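Chapter 6

Measuring and Recording Rooms

Usha Varghese

In this chapter you will learn to:
take the measurements needed for a floor plan
choose a scale and stick to it
record doors, openings and changes of floor
work out the free floor area of a furnished room

Key terms: survey, running dimension, diagonal, clear opening, threshold, swing, free floor area

6.1 Why rooms are measured twice

A floor plan is only as good as the figures behind it. In Chapter 5 we drew plans from dimensions that were given to us. In practice the dimensions have to be collected, usually in a furnished home, with one tape and not much time. Mistakes made at this stage are hard to find later. A wall recorded as 3,420 mm when it is 3,240 mm long will look perfectly reasonable on paper, and the error will only show up when a kitchen unit or a carpet fails to fit.

For that reason each wall is measured once on the way round the room and once on the way back. The second reading is written beside the first without looking at it. If the two differ by more than 5 mm, take a third.

Older houses add another difficulty. Their corners are seldom true right angles, so four wall lengths do not fix the shape of the room. You also need at least one diagonal, taken at floor level from corner to corner. With the four sides and one diagonal, the room can be drawn as two triangles, and a triangle with three known sides has only one possible shape. Take the second diagonal as well if the furniture allows it, and use it as a check.

6.2 Doors and thresholds

Three things are recorded for every door: the width of the clear opening, the height of the clear opening, and the swing. The clear opening is measured between the inside faces of the frame, with the door open. It is always less than the width of the hole in the wall, and an open door may reduce it again if the hinges do not let the door swing fully back.

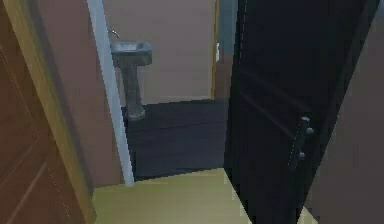
On the plan, the swing is drawn as a quarter circle with the hinge at its centre. Students often leave it out on a first survey and then have to go back. A door that opens into a room takes up floor that cannot hold furniture, and two doors close together may strike each other. In narrow passages both points matter.

A threshold is the line where one floor finish meets another. Mark it with a thin line and note the finish on each side. If there is a step, however small, write the height next to the line and add an arrow pointing up.

6.3 Choosing a scale

Most plans of single rooms are drawn at 1:20 or 1:50. At 1:20, a wall of 4 m is drawn 200 mm long, so a typical bedroom fits on one A4 sheet. Whole floors are normally drawn at 1:50 or 1:100. Write the scale in the title box before you draw the first line – a plan with no scale is only a sketch.

Worked example

The Kpodo flat has a living room 4.8 m long and 3.5 m wide. Find the size of the room on a plan at 1:20.

Length: 4,800 ÷ 20 = 240 mm
Width: 3,500 ÷ 20 = 175 mm

The drawing measures 240 mm by 175 mm and fits on A4 paper with room for a title box.

6.4 Free floor area

Free floor area is what remains when the area covered by furniture is taken away from the area of the room. Only the part touching or overhanging the floor is counted, so wall shelves above head height are ignored. Each piece is treated as the smallest rectangle that will contain it. Rounded arms and sloping backs are not worth the extra work at this level.

In a living room the sofa is usually the largest single item. Measure it across the outside of the arms and from the wall to the front edge of the base, including any gap behind it. Cushions and other loose things lying on a seat make no difference to the result.
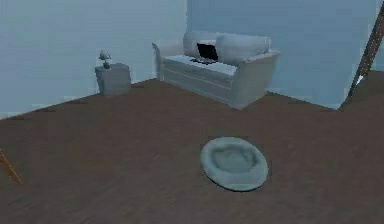

Exercise 6A

1. A room is 5.2 m long and 3.9 m wide. Find its area in square metres.

2. Find the drawn length of a 6.17 m wall at a scale of 1:50.

3. A sofa measures 1.6 m by 0.9 m and stands in a room with an area of 14 m². No other furniture is present. Find the free floor area.

4. Explain why four wall lengths are not enough to draw a room whose corners may not be square.

5. Measure a room at home, including one diagonal and every door swing. Draw it at 1:20.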